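ok thread on our build because three people have asked me in DMs now and I'm tired of typing it on my phone

the Volari repo has 417 integration tests. all of them ran on every push. every one. typo in the readme? full suite, 64 minutes, go get lunch

started picking at it in November. first try was naming conventions, *IT.java for the slow stuff, failsafe picks it up, surefire ignores it. fine on paper. half the slow tests were called SomethingTest because whoever wrote them in 2014 liked it that way

so, tags. JUnit 5, @Tag("db") on anything touching the database, @Tag("remote") on anything that calls out to Cikden. then groups / excludedGroups in the surefire config. took an afternoon for the config and a couple weeks for teh arguing

biggest argument: what counts as slow. Hervé Collet wanted a hard limit, over 100 ms and you get tagged, no discussion. I wanted to tag by what the test touches. we went with mine, mostly because a limit like that moves every time someone's laptop gets warm

(Hervé still has the limit in his own branch. it prints a warning. I've stopped reading it)
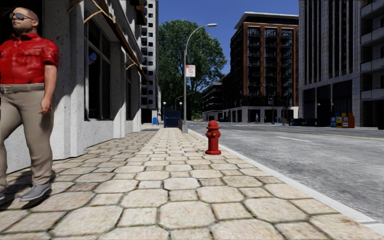 Do you need a separate Maven module for the slow tests?

Depends on the test fixtures. If slow and fast tests share builders and fake data, keep them in one module and split by tag, otherwise you end up publishing a test-jar just to get at your own helpers.

we learned that one on Gautier, which did have the separate module. test-jar, wrong classifier in two poms, green build that ran zero tests for a whole sprint. set failIfNoTests on your surefire config. please

next. the default profile. activeByDefault sounds nice until you pass -P anything on the command line and it switches itself off. any other profile in the same pom gets activated, default one's gone. we hit it with -Pdocs. suddenly the docs job was running the database tests and hanging

fix: don't use a default profile at all. put the exclude in a plain property up top, excluded.tags = db,remote, and have the CI profile override it with an empty value. boring, works, survives -Pdocs

composed annotations are worth it btw. we have @DatabaseTest that wraps @Tag("db") plus the extension that starts the container. nobody can mistype the string anymore. before that we had "db", "DB" and "database" all live at once and only one was being excluded

container startup was the other half. each class was starting its own postgres. now one static container per JVM, schema wiped between classes. with forkCount at 2 you get two containers, which the Galtusdale build box can handle. forkCount 4 it cannot, ask me how I know

where we are now: fast tests on every push, 13 minutes incl. compile. db tests on merge. remote ones nightly, because Cikden's sandbox goes down whenever it feels like it and I don't want that blocking a merge

still broken: IntelliJ ignores the surefire excludes if you right click > run all on the package. you have to make a run config with a tag expression, !db & !remote, and check it in. ours is in .run/ if your on the team, pull first

also haven't touched parallel execution inside JUnit. there's a static clock somewhere in the billing tests and everything downstream of it goes weird. that's for another week

will post the pom snippet tomorrow when I've taken the internal urls out of it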